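Tagged: Buying and budgeting > small workshop automation > arms and grippers

Budget for a second arm cell - what have I forgotten?

Ieuan Bevan

Hello all. I help run a small refurb outfit in Doscombe, taking old office desktops to bits and selling on what's worth having. We've got one arm working on tower cases and I've been asked to put a figure together for a second one by the end of February. The arm itself is the easy bit, as we'd stick with the same sort. It's everything else that worries me!

So far I've got 3,459 pounds down for the extras - gripper, camera for the wrist, slatted aluminium bench top, and a bit for printed fixture plates. Mateos have quoted me 1,371 of that for the gripper alone, which made me wince. Plidov do a cheaper one but the fingers look awfully chunky to me, and we mostly want it for processors and memory.

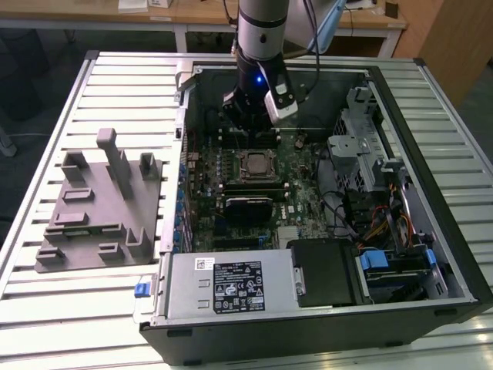 Our bench with a tower on its side, fixture plate to the left.

Is that a daft total? And would you pay for the better gripper or put the money into fixtures? I've never had to justify one of these before and the boss likes a spreadsheet.

Arwel Kemeys

Not daft, but I reckon you're light. We went through this with our second cell and the gripper was the one bit I'm glad we didn't skimp on. Think about the job for a minute. To put a chip down you've got to get the fingers inside the case, past the memory, and hold the thing by its edges over a socket where the load plate is standing open. There's not a lot of elbow room in there and bent pins are a quick way to lose money.

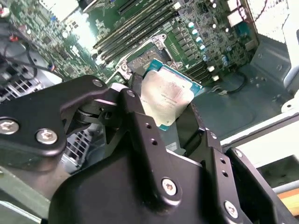

So I'd ask both suppliers for a loan unit before you sign anything, and try it on the worst case you've got - a cramped one with cables everywhere. Measure how wide the fingers are when they're open as well as closed, because the brochure only ever gives you one of them. Then add these to your sheet:

- spare fingertips (buy 3 sets with the gripper, postage later is a killer)
- a second camera cable, they don't like being bent all day
- scrap boards to practise on, and don't use ones you want to sell
- your own time setting it up. I put down 3 weeks and wished I'd put more

On fixtures, print your own and keep the money. You'll change the design every time a different make of case comes in anyway, so I wouldn't pay anyone to machine one until you've settled on a shape.

PlainJen

we got ours through Ivameo, all one invoice, dead easy for the accounts. cost a bit more though. can't remember how much sorry

Related on this site
Leasing or buying a bench arm for a small shop
Do I need extra insurance for a robot cell?
Second-hand grippers - worth the bother?
How much to set aside for yearly servicing

Contact us | Copyright the site and its posters | Back to top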